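Stirndale Community Hall Users' Group
Minutes of the June meeting, held in the small meeting room, Tuesday, 7:00 p.m.

Present: eleven members, plus one representative from Allstead Town Parks. Apologies were received from the quilting circle and the Saturday chess club.

1. Minutes of the last meeting
Approved with one correction. The key deposit for evening groups is $40, not $30 as printed.

2. Matters arising
The back door closer has been adjusted and no longer slams. The request for a second bike rack is still with the town. No reply yet.

3. Linens and tablecloths
The group discussed the state of the shared tablecloths. Several have come back from bookings with wax on them, and two were put away damp and now have mildew spots along the hem. It was noted that the hire form says linens must be returned clean but does not say who pays if they are not. Kalinowski Laundry has quoted a flat rate per bag, with pickup from the side entrance. Members felt the rate was fair, although one would have liked a second quote for comparison.

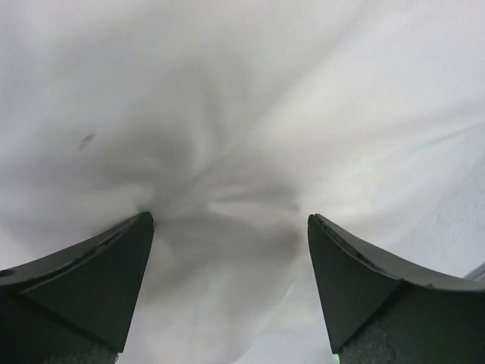
After discussion it was agreed to try Kalinowski for 3 months and add the cost to the hire fee for weddings and dinners only. Regular weekly groups that bring their own cloths will not be charged. The hire form will be reworded before the next print run.

There was a further question about storage. The linen closet shares a wall with the boiler and gets warm in winter, but nothing else on the ground floor has shelves deep enough. Left as is for now.

4. Kitchen
The Custness dishwasher is again stopping partway through the cycle. The engineer came out and cleared the drain, and it ran properly for a week. The bill was $653, which several members thought high for one visit. It was agreed to ask for an itemized invoice before paying. Until this is settled, groups should wash by hand and leave the machine switched off at the wall.

The bottom oven shelf is missing. If any group has taken it home by mistake, please return it to the office – no questions asked.

5. Parking
The Allstead representative explained that the overflow lot will be closed while the surface is replaced. Work should take around 2 weeks, weather permitting. Dates will go up on the notice board. The dance class asked if its members could use the school lot in the evenings. The representative will check and report back.

6. Fall bookings
The fall calendar is open. Existing groups keep their slots if they confirm by the end of the month. The youth band and the yoga class have both asked for Thursday evening in the main hall. They will talk to each other first, and the matter will come back to this meeting if they cannot agree.

7. Any other business
The lost property box is full and will be emptied after the next meeting. The clock in the main hall is slow and needs a battery.

The meeting closed at 8:25 p.m. Next meeting: July, same room, 7:00 p.m.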